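The planner was called Kong, and Yeison Inga had never believed a word it said about itself.

"Confidence ninety-seven," read the man from Plovbridge, off the laptop. He had driven up from Furkwood that morning with the new release. "You see? It knows what it's looking at."

"It knew on the last release too," Yeison said. "It was sure for 36 minutes while it folded air."

The log from that one was still pinned over his desk. Pose estimate, fine. Grasp plan, fine. Both arms had gone through the motions two inches over the cloth, and at the end the software had written SUCCESS, in capitals, and asked for the next towel.

"That was a calibration drift."

"So was the one in December."

The man smiled the way people from Plovbridge smiled. He said they had retrained on 300 hours of new folds, and that the old version had confused edges with creases, and the new one did not. Yeison asked who had checked. The new one had, the man said, against its own labels.

Yeison typed the run number, 307, and kept his hand near the stop button. The arms swung in from the front rail. On the screen a thin green line crept along the side of the yellow towel, jumped to the crease, and came back.

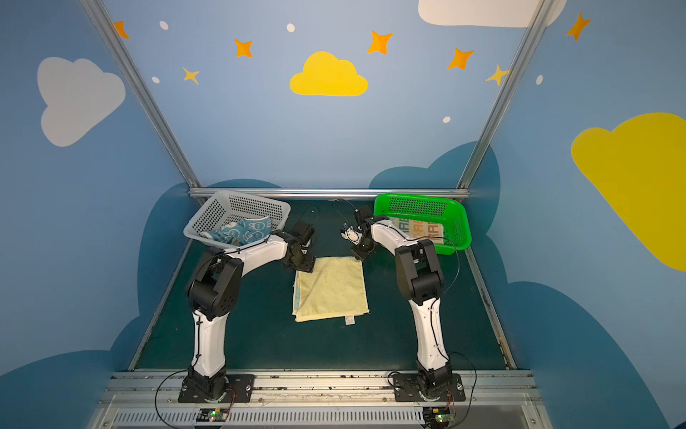 "It hopped," Yeison said.

"It considered the alternative."

"Is that what you call it?"

He paused the run and scrolled up. Between one plan and the next there was a gap of 43 milliseconds where the planner had thrown away the left corner and then found it again, with no reason given. Confidence had stayed at ninety-seven the whole way through.

"Jilthorpe signs for this tomorrow," the man said. He wasn't smiling as much.

"Then Jilthorpe can sit here and watch it." Yeison cleared the plan, reset the run and pulled his chair closer to the screen. "Again. And turn that number off."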